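Skonine Insurance Agency - Home Tips for Renters and Owners
Posted 2023-01-27

Make your home inventory this weekend (it's easier than you think!)

We love a good home inventory. If a pipe bursts or a kitchen fire gets going, a list of what you owned makes a claim so much simpler, and you can put one together with a phone and a cup of coffee. Start with the kitchen! It's small, it's full of things people forget, and finishing it feels great.

Open every drawer and cupboard and take wide shots first, then closer ones. Don't skip linens. Tablecloths, towels and curtains add up fast when you have to buy them all again.
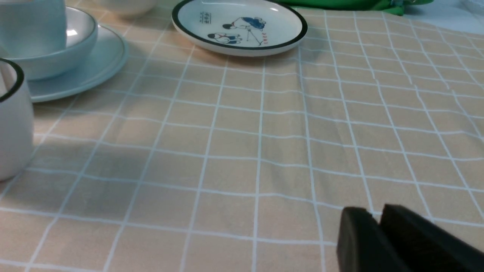
Table linens count as contents too.

Next come the dishes. Lay out one set at a time and write down the maker, the pattern name if there's one on the bottom, and what you paid. Everyday plates can share one line on your list. Anything handed down or bought as a collection gets its own, and if a single piece is worth more than $1,000, call us and ask about listing it separately on your policy.

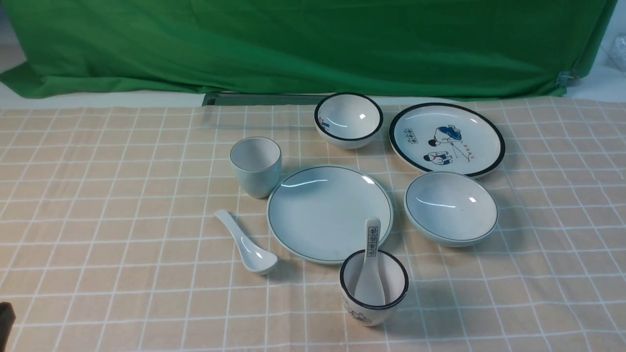
Two place settings: plates, bowls, cups and spoons.

Now the small stuff:

Save receipts as photos, because the paper ones fade.
Write serial numbers for the mixer, microwave and fridge right next to their pictures.
Keep 2 copies of the list, one online and one with a relative or friend.
Look up your deductible while you're at it. Plenty of our Dunmore renters are surprised by theirs, and even a $100 difference is good to know before you need it.

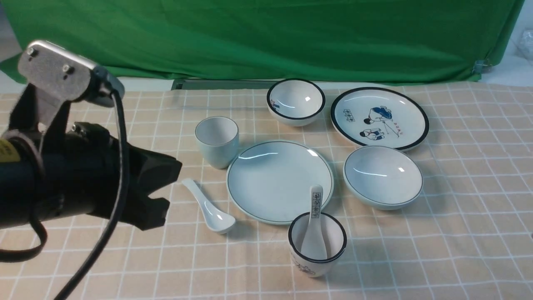
Dishes on a checked cloth.

Once the kitchen is done, pick the next room and keep going! Our Fluvdale office has blank inventory sheets at the front desk, free for anyone, customer or not. We'll be back in March with a page on garages and sheds, so send us your best storage ideas before then.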